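Flenell Round Bin with Side Handles, Charcoal

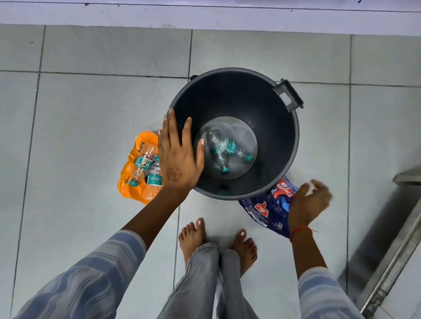 Lautaro Durán asks whether a liner has to be used at all if the bin only takes bottles and caps. It does not. Bottles can go straight into the tub, but drips collect at the base and the tub then needs rinsing more often. A loose bag laid across the bottom is enough for dry recyclables, and the rim will take a folded-over bag if a full lining is preferred.

Product overview

The Flenell is an open-top round bin for floor use in kitchens, break rooms, hallways and utility areas. The body is dark charcoal-gray plastic with smooth inner walls that narrow toward the base. The rim is thick and rolled. A molded handle projects from one side, with a smaller handle stub on the rim. There is no lid, pedal or inner frame, and no assembly is required.

Intended use

Empty drink bottles, cans, cartons, paper and general dry waste. The open mouth accepts small bottles without crushing. Not intended for hot ash, solvents, wet cement or food storage. Do not stand on the bin or use it as a step.

Sorting bottles

Empty each bottle before it goes in. Local rules differ on caps: some collection services want them screwed back on, others want them separate. Small loose caps settle at the foot of the wall and can stay behind when the bin is tipped. Check the base after emptying. Multipack wrap should be kept apart from the bottles unless the collection service accepts film plastic in the same stream.

Lining

Use a bag wide enough to fold over the rim with slack at the base. A tight bag traps air underneath and lifts. Press the bag down along the wall before loading. Thin translucent bags are adequate for bottles; use a heavier grade for glass or cans with cut edges.

Lifting and emptying

Lift by both handles. Do not drag a loaded bin across grout lines or door thresholds. For tipping, hold one handle and support the base with the other hand.

Cleaning

Warm water and dish soap. Rinse and dry upside down. Scouring pads will dull the inner wall. Bleach solution may be used for odor if rinsed off promptly.

Ordering

Order code: 911
Color: charcoal
Supplied: one bin, no liners
Carton label: Witent
Liners: sold separately in boxes of 400
Stock at the Ciremden warehouse: 85

Bulk orders for schools and offices are quoted individually, up to 2,000 per delivery. Contact Alžběta Ďurica at the trade desk. Orders received before 2 p.m. are packed the same day. The next shipment is due in January.

Returns are accepted on unused bins only. Handles cracked in transit should be reported before the carton is thrown out.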